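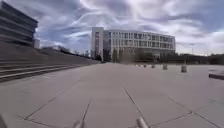

The paved plaza with its flight of shallow steps and line of bollards, seen from a fixed camera beside the robot.

New rules for pavement robots leave the hard questions to the firms that make them

A code of practice for robots that share open ground with people on foot came into use in November, and the first outdoor work under it has started on office plazas and walkways. Its backers call it a big step for public safety. Read the thing through and it looks a good deal smaller than that.

The Julaton Code, named after the business park where it was drafted, runs to 249 clauses. Most of them deal with paperwork. Firms must keep a log of each outing, name a person in charge, and put a phone number on the machine that a member of the public can ring. They must also write down every step, ledge, post and drop along a route before a robot is let loose on it.

That last part is sensible enough. A flight of wide, shallow steps is easy for a walker to read and can be very hard for a machine, more so on a grey day when the treads and the ground are much the same colour. The code says such steps must be marked on the robot's map and given a clear margin of 60 centimetres. It does not say who checks the map.

In fact the code names no outside checker at all. Firms sign off their own routes, train their own minders and decide for themselves whether a near miss was bad enough to report. The records have to be kept for 6 months, after which they can be thrown away.

Breltard, which is running trials under the code, says this is how it should be at such an early stage.

"We know our machines better than an inspector with a clipboard would," said Nighat Arain, who looks after safety at the firm. "If we had to wait for someone to come out and walk each route with us, we would never leave the building. The code asks us to stop and think before we go, and we do."

She said every Breltard outing has a minder within reach of a stop button, and that the firm goes further than the code on speed near benches and seating. Asked for the firm's own near-miss figures, she said they were not being published "for now".

Iraís Huerta, who campaigns for better access for people on foot and in wheelchairs, has been through the draft and the final text side by side. She says three clauses went missing between the two, and that they were the ones that mattered: a yearly check by an outside body, a public list of routes, and a duty to report any contact with a person, however light.

"What's left is a list of good manners," she said. "I have no quarrel with good manners. But if one of these things backs into my friend's chair, I want to know there's a record of it, and that somebody other than the owner gets to read it."

Huerta also questions the choice of trial sites. Big flat plazas with bollards and plenty of room to turn are about as kind a setting as a city has to offer. A narrow pavement on bin day, with parked bikes and a pushchair coming the other way, is a different matter – and the code treats the two as one and the same.

The drafting group says the missing clauses were dropped to keep costs down for smaller firms and could come back when the text is next looked at. There is no date for that. Until then any firm that signs up may use the code's badge on its machines, and signing up takes a form and a fee. No site visit is needed.

Arain said Breltard would "have no problem" with outside checks if they were brought in. The firm has not asked for them.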